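Mondard Small Table: Owner's Guide
Section 5. Laying out the tabletop

Read this section after the table has been assembled and leveled (Section 4). It covers the tray, the bowls, jars, and daily care of the wood top. The Estik tray and the Kekar bowls are sold separately. Other trays and bowls can be used if they fit the limits given below.

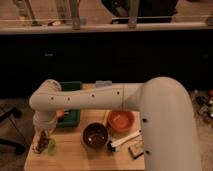
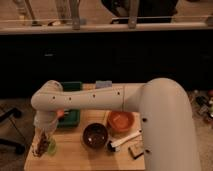 Tabletop in use. Both views: dark green tray and dark brown bowl. First view: terracotta-orange bowl beside the brown one. Second view: glass jar at the left side of the table.

5.1 Before you start

Wait 30 minutes after wiping the top before you put anything on it. The finish is a light oil, and damp wood will mark under a flat tray.

You will need:
A soft dry cloth
The felt pads from bag 6
The tray, bowls, and jars you plan to use

5.2 Placing the tray

1. Turn the tray upside down on a towel and wipe the underside clean.
2. Press one felt pad onto each corner. Hold each pad for a few seconds.
3. Turn the tray over and set it toward the left side of the table. If you are left-handed, you may prefer the right.
4. Slide the tray back until the front of the table is clear enough to work on.
5. Check that no part of the tray hangs over the side.

Note: The raised edge keeps small items from rolling away. It will not hold a large spill. Empty any liquid from the tray the same day.

Caution: Do not lift the tray by one side when it is loaded.

5.3 Placing the bowls

1. Put the bowls in the center of the table, where they can be reached from any side.
2. If you use two bowls, set one slightly closer to the front than the other. Rims may sit close together, but leave a small gap so the glaze does not chip.
3. Fill the bowls after they are in place.
4. Use the darker bowl for foods that stain, such as beets or turmeric.

Note: Kekar bowls have an unglazed foot ring that can scratch the top if dragged. Lift them to move them, or use a cloth mat underneath.

Caution: Do not place a bowl straight from the oven or microwave on the wood. Use a trivet.

5.4 Jars and loose items

1. Wipe the base of each jar before setting it down. Grit under glass will cut through the oil finish.
2. Keep jars upright and away from the front edge.
3. Close the lid whenever the jar is not being filled or emptied.
4. Place small loose items in the tray or in a bowl.
5. Stand sponges on their side in a dish after use. A wet sponge left on the top overnight will leave a dark ring.

Caution: Jars of dry goods are heavier than they look. The top is rated for 100 pounds, spread evenly. Do not stack jars.

5.5 Daily care

Brush off crumbs and grains first, then wipe along the grain with a damp cloth. Dry with a second cloth. Do not use scouring powder, bleach, or furniture polish containing silicone.

Wipe spills of oil, wine, or coffee right away. If a stain remains when the wood is dry, sand the spot lightly along the grain with the fine paper supplied and apply a thin coat of Mansour table oil. Let it dry overnight before putting the tray back.

Once a year, clear the table completely and oil the whole top. February is a good month in most homes, when heated indoor air is at its driest. Move the tray to a different spot for a few weeks afterward so that the wood colors evenly.

5.6 If something is not right

Tray rocks: Check for a missing or folded felt pad. If all the pads are flat, go back to Section 4 and level the table again.

Bowl leaves a white ring: This is moisture in the finish. Leave the area uncovered for a day. If the ring is still there, apply oil as described in 5.5.

Jar sticks to the top: The oil has not cured. Twist the jar gently to free it and do not pull straight up.

Revised 2022-07-24. Continue to Section 6, Moving and storing the table.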